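Zimlow Head Rig, first-person recording kit – worth 299?
Forum: Robot Learning / Hardware and Kits
Page 1 of 1

adel_younis
10:14
I have now used the Zimlow kit for one month and I promised a review. We collect demonstrations of small household tasks to train a two-hand policy. The kit is 299 and you get the head mount, the camera and the recording software.

Good points: it weighs 184 grams and my neck does not complain. The view covers both hands in most tasks. The software makes separate clips for you.

Bad point: fine work close to the body. Battery changing is our hardest task, and I attach one view of it. The label on the cells is easy to read, the contact springs too, but the fingers hide part of the compartment.

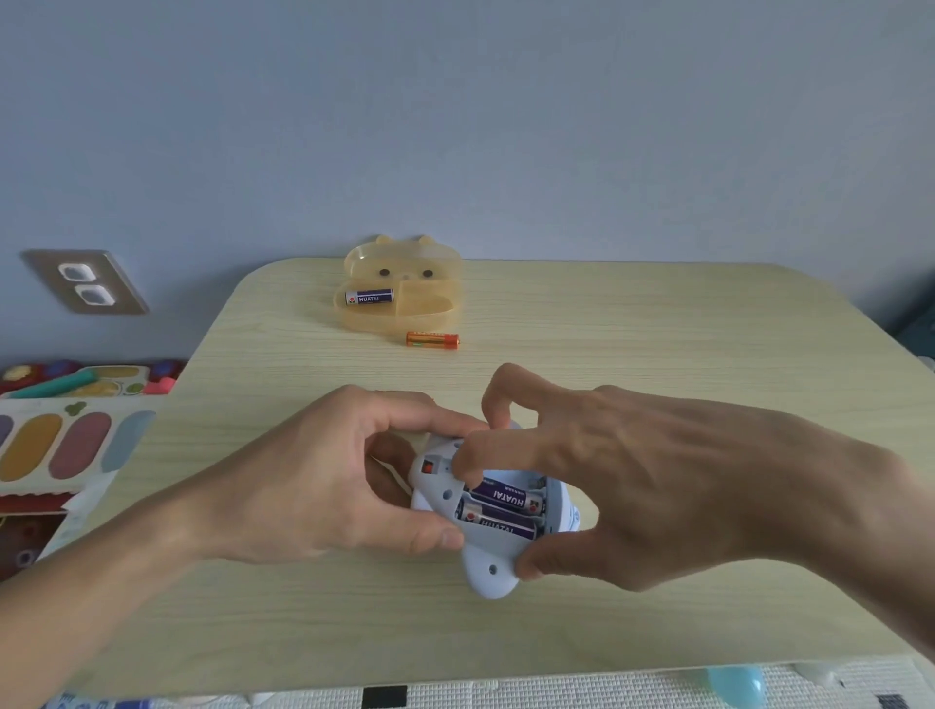 Re: Zimlow Head Rig
bravo_bench
10:52
Thanks for the review. I don't agree that this is a fault of the kit. Fingers will hide things from any head camera. I can read HUATAI on both cells in the toy and even on the one in the bear box behind, so for me the sharpness is fine.

Re: Zimlow Head Rig
adel_younis
11:20
You are right that it is sharp. My complaint is that Zimlow sells it for "fine assembly", and for this I would expect a wrist view in the same box. It is an extra that you must order separately.

Re: Zimlow Head Rig
Atieno Sang
13:05
We compared it with the Diteck set at our lab in Stavercombe. Diteck costs 630 but it includes 2 wrist cameras, and all views come already synchronized. For putting in batteries our policy improved a lot with them. For folding cloth we saw no difference, so I would not pay more for that.

Re: Zimlow Head Rig
bravo_bench
13:31
630 is a lot for a small group. And wrist cameras change how people move their hands – I saw it in our own recordings.

Re: Zimlow Head Rig
Atieno Sang
13:48
A little, yes, in the first hour. After that our people moved normally. Adel, does the Zimlow software let you import a second camera from another maker?

Re: Zimlow Head Rig
adel_younis
14:26
Only as a separate file, and you have to align the times by hand. I wrote to their support about it and I am waiting for the answer. I will post it in this thread.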